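Simone Guimarães had the kettle on before I got my coat off, and she was already apologizing for the wallpaper. "Red roses and big white vases on yellow," she said. "You either love it or you need to lie down." I love it!

We were meant to talk about snacks, or where to put them. Simone has spent 12 years helping people in Collthorpe sort out their shelves, and she has opinions. "Tip the packets out on the floor first," she told me. "All of them, in one pile. Then you fill the shelf from the bottom."
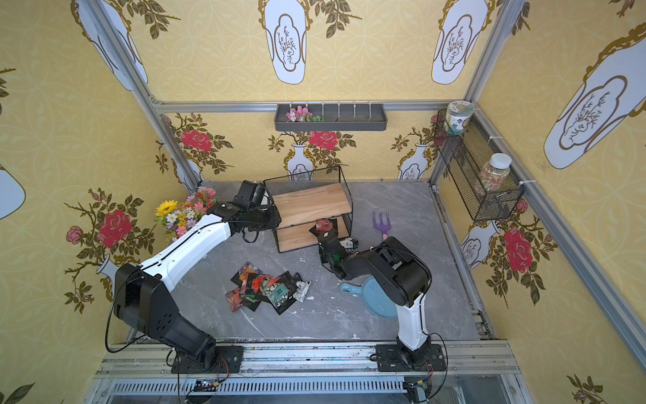

She's a big fan of the two-tier shelf with wire mesh at the back - "nothing slides off behind it" - and of hanging whatever you can. Candy goes in a clear jar, in a wire basket on the wall. Flowers go up there too, fake ones if you forget to water (guilty).

And the garden fork? "Garden things live by the door," she said, very firmly. "My friend Sebastião keeps his with the pans, and we've argued about it for six years."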